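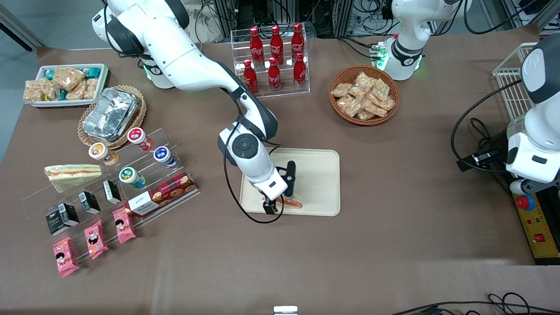
Snacks and drinks on a brown cloth, with a filled sandwich on the beige tray.

Goneck Lunch Words, release 9

Hello, and thank you for stopping by! Goneck is a word list of the everyday names people give to packed lunches, cold drinks and the little things eaten between meals. It began as a notebook Sølve Rustad kept while living in Dunby, where one bread roll seemed to have a different name on every street, and it has grown a good deal since then.

What you get

The main file, words.csv, has 600 entries. Each row gives the word, a plain meaning, the town where we heard it, and a sentence using it. A second file, spellings.csv, holds 800 alternate spellings (people are wonderfully stubborn about these, and we have kept them all). Both are UTF-8 with commas between fields, so most spreadsheet programs should open them happily.

Where the words came from

Ottar Solberg talked with 60 people in Dunby and Bråten and wrote down what they said — slips, second thoughts and all. Names and ages were removed before anything was typed up.

Known gaps

Bråten is thin on drink words, and the "town" column is blank for older entries from the notebook. Words for soup are a mess. We hope to sort them out by June, but please don't plan your own work around that.

Using it

Copy it, change it, print it on a tea towel if you like — we only ask that you mention Goneck somewhere. Corrections go in the Indell tracker, one word per ticket, please.

Last updated 2018-02-03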